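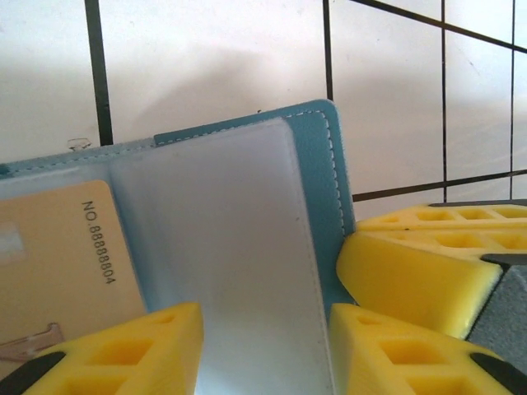
Chapter 4
Small Things We Carry: Cards, Numbers, and Keeping Track of Who Is Who

Before you read

Take a moment, before we get going, to think about what you have in your pockets or your bag right now. You may have a bus pass, a library card, a key tag from the gym, a punch card from a sandwich shop that you have been meaning to fill up since last spring. Most of us carry more of these than we could name from memory (try it, and then check!). Each one is a small promise between you and some group of people who have agreed to treat you as one of their own, and each one carries a mark or a number that lets a stranger behind a counter know it.

In the last chapter we looked at how towns and clubs keep lists of their members. Now we turn the matter over and look at it from the member's side, at the card itself and the digits printed on it.

The library at Nijs

Let me begin with a story, because I have always found this subject easier to love when it has people in it. When the reading society at Nijs opened its doors, it had 40 members and one librarian, Ilse Schouten, who knew every one of them by face. She kept no cards at all. If you wanted a book, you asked Ilse, and she wrote your first name and the title in a green ledger, and that was that. The ledger still exists, and it is a pleasure to leaf through, with its crossed-out titles and the little notes she wrote to herself about people who read in the bath.

The trouble came slowly, as this kind of trouble does. By the time the society had passed 100 members there were four Marias and two men who shared both a first and a last name, and one of those two kept getting reminders for the other's overdue cookbooks. Ilse began adding small notes beside the names: "Maria with the bakery," "Maria, tall." Then the Maria with the bakery sold the bakery. You can imagine how the ledger looked after that.

Her successor, Floor Geerts, made the change that most growing groups make sooner or later. She gave every member a number and printed it on a card. When she retired, the highest number in the drawer was 1,629, and people were surprisingly fond of theirs. Members with low numbers would mention it at parties.

What a number does well, and what it does badly

A name comes loaded with meaning. It may tell you something about a family, a language, or a grandmother who insisted. A member number has almost none of that, and this plainness is a great help to the person keeping the list. It doesn't change when you marry, it can be sorted in a moment, and two people need never share one.

On the other hand, a number is hard to remember and very easy to copy wrongly. In his study of the Plestum swimming club, Josphat Mushi went through 2,074 handwritten entries and found that the most common slip by far was swapping two digits that sit side by side, so that 57 became 75. The next most common was losing count in a run of the same digit. If you have ever read a long row of eights aloud over the telephone, you will have every sympathy with the swimmers.

We will come back to Mushi's study in Section 4.3, where you will learn how a single extra digit, worked out from all the others, can catch a good many of these slips before they do any harm. It is a lovely bit of arithmetic and needs nothing harder than adding and dividing.

Words to know

Identifier: any mark, word, or number used to pick out one member of a group.
Register: the full list that an identifier points to.
Check digit: a digit added to a number so that mistakes in copying can be noticed.
Transposition: the swapping of two neighboring digits or letters.

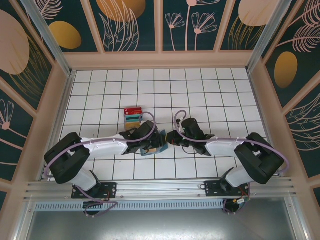

4.1 Names, Nicknames, and the First Lists

Long before there were printed cards, people who needed to keep track of one another used whatever came to hand, and very often that was a nickname. We shall start there, with the fishing families of Jekulero and the boat lists that Sioned Jarman gathered over many patient summers. As you read, keep a pencil nearby and jot down every kind of identifier you meet, including the ones that don't look like identifiers at first. You will need your notes for the exercise at the end of the section.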